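Teaching the machines to fold: a talk with a shift lead at Bisent

People at the Stiltden linen works still call the long room at the back "the fold", although a good part of the folding in it is now done by machine. Bisent, which washes and presses for hotels and care homes, brought in its first automatic line in January, and the woman I went to see has been a shift lead there through the whole change. She made me a very strong tea, found me the good chair, and asked that I leave her name out of it, "so I can say what I like and still eat in the canteen".

She started on the presses straight from school. In those days, she told me, you learned by standing next to somebody until your hands did the same thing as theirs, and that was the whole of the training. "You'd get a corner in each hand and give it a shake, and if it was wrong you knew before you'd looked. I couldn't have told you how. I've had to learn how to tell people how, and that's been the hardest bit of all this."

The telling is a job in itself now. Flat sheets go through the line happily enough, but anything small, soft or awkward still needs a person, and the firm has been working with an outfit called Vasseur to change that. Their way is to have people do handling work with a device held or worn on the hand, and to use what is recorded to teach a robot gripper. She has done a fair few of these sessions herself, and has sat in on a good many more, in all sorts of rooms away from the works.
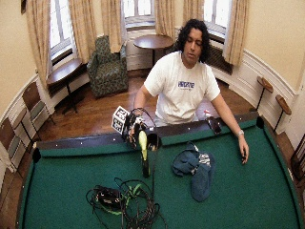 A recording session in progress, with the handheld device over the table and a cloth on the felt.

"It isn't heavy work," she said, "but you do get tired in a funny place, just behind the thumb. And you have to slow right down. I'm quick, I've always been quick, and the first time I had a go they very politely asked me to do it again as if I was showing my gran." She laughed at that for quite some time, and then topped up my tea without asking.

I wondered whether she minded, and I'll admit I had expected a short answer. It was a long one, and it went by way of her sister's wedding and the price of bus fares, but the heart of it was that she minds some of it. She minded the way it was first announced, on a sheet of paper pinned up beside the holiday rota. She minded that the younger ones got the training days before the older ones had even been asked. Both of those things have been put right since, she said, and she gives the managers credit for it, though she did notice that it took a petition with 200 signatures on it!

"Folk think you're either for it or against it. I'm for my knees, I can tell you that. I used to lift wet sheets out of the cages all day long, and I don't any more, and I'd fight anybody who wanted to give me that back."

What has gone, she thinks, is the chat. The old folding tables had two people to each, one at either end, and you could get through a whole marriage, start to finish, over a morning's bath towels. The line wants one person at the feed and one at the far end, and the noise of it sits in between. So the shift leads asked for the tea break to be taken together again, everyone at once, and after a bit of grumbling about the schedule they got it.

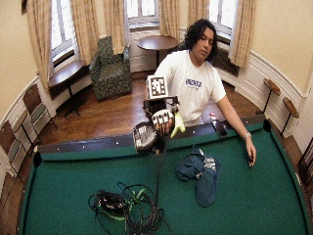 Page last changed: Wednesday, July 23, 2025

The sessions have brought back a little of that company too, which surprised her. There is a good deal of waiting while things are set up, and cables to be sorted out (she has strong views on cables), and people talk. She likes watching the others work as well. "Everyone looks down, you'll notice. Doesn't matter who they are. You put that thing on somebody's hand and they go quiet and look at what they're doing. I think that's rather lovely."

The recordings go into a project known at the works as Pidurum, which she pronounces three different ways depending on her mood. The target set for her own group was 1000 goes at picking up and putting down, and when I visited they had reached 784. Each one is looked over afterwards and the muddled ones are thrown out, so the number can go down as well as up, and she keeps it chalked on a board by the door so that no one can argue.

Is she worried about what happens when it gets to the end? She thought about that, and got up to shut the window. The agreement runs for 2 years and says that anyone whose post changes will be offered another on the same pay. She has read it through more than once and keeps a copy in her locker. Several of her shift have already moved over to looking after the line, clearing jams and checking for stains, and one who swore she would never touch it is now the person they all shout for when it stops.

"I'd want them to remember where it came from, that's all," she said. "If that gripper ever does a pillowcase properly, somebody's hands showed it." Then the bell went for the late shift, and she took my cup off me and walked me down to the gate by way of the presses, so that I could feel how hot it gets in there.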